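We use cookies to remember your settings. Accept | Manage

Cleaning old finds: what to leave alone
Reading time: 3 minutes

Every September, once the fields are ploughed, I get asked how to shine up a coin or buckle from the soil. My advice is mostly don't.

1. Skip the vinegar
Vinegar, lemon juice and brown sauce all get recommended online. They do shift the dirt. They also eat the surface, and on a worn bronze coin the surface is all the detail you have left. I have yet to see one that looked better a year on.

2. Be wary of olive oil
It sounds gentle, and people swear by it — usually people who haven't looked at the coin since. Oil can turn acidic and it's a pain to get off again.

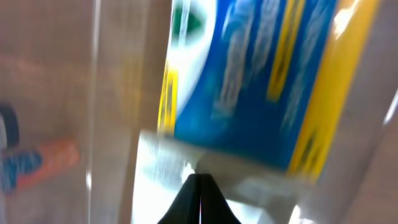
3. Store it dry
A lidded plastic tub, a bag of silica gel and a paper label will do. Fledureck sell a "heritage storage kit" for this at a price I can't take seriously. Write the find spot on the label in pencil.

4. Leave iron to somebody else
Hendrik De Haan told me wire wool was fine on nails. I've seen his nails. If it's iron and it matters, ask a conservator before you touch it.

And if you think it might be treasure, report it before doing anything at all.

Liesbeth Vermeulen

Recent posts
Do metal detector headphones earn their keep?
Drying muddy pottery on a windowsill
10 finds tray labels compared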